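Hodora Kitchen Things - README

Welcome, and thank you for opening the README before opening the folders! Hodora is a small collection of notes and pictures about everyday kitchen things: what we call them, how we sort them, and which words we settled on after going back and forth far too long. It grew out of an older list called Parkier, which had only cookware in it, and we have tried to keep the friendly tone of that one while fixing its spelling.

What is in the collection

There are 2,988 entries in this release, sorted into 79 item names. Each entry has a name, a color, a group and a free-text note. The groups are cookware, tableware, appliances, food and "tools for draining and measuring" (a clumsy title, I know, but every shorter one left something out).

The colander deserves a few words of its own, as it took up most of a June afternoon. We had been writing "strainer" in one folder and "colander" in another, and somebody searching for either would have missed half of what they wanted. It is now "colander" everywhere, with "strainer" kept as a second name in the search field. 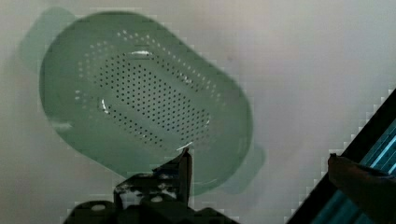
Item name: colander. Color: light green. Material: plastic. Note: oval, with a flat tab handle at each end.

Color names

We keep these plain. "Sage," "mint" and "celadon" are all lovely words, and all three turned up in the early notes for the very same kind of green, so the color field now says light green and you are welcome to put the prettier word in the note. The same goes for plates that sit somewhere between lavender and gray - pick one for the field and write the rest out in full.

Table layouts

Some entries cover a whole table and not a single item. For these we list the larger things first, then the tableware, then the food, and we use the group names above so that a search for "appliances" still brings up a toaster oven that shares its table with fruit.
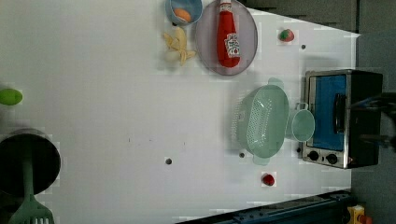
Food gets its own line even when it is sitting on a plate or in a bowl. A ketchup bottle goes under food as well, which caused a little grumbling, but it is much easier to find there than under "bottles." A spatula left in a pot is listed by itself, and so is the pot.

Things to know before you use it

The notes field is uneven. Entries carried over from Parkier tend to be short, and the newer ones wander (mine especially - sorry!). There are 30 entries still waiting for a group, mostly measuring cups that were filed as tableware before we had a better place for them.
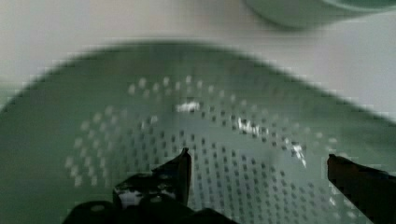

For draining tools, we describe the holes only by their shape and how they are laid out, and we leave the size blank unless somebody has measured them. Please don't fill that in by eye.

Changes in version 2

Colander and strainer merged. Color names cut down. Cookware from the Sudar folder moved into the main list, with its old notes left just as they were.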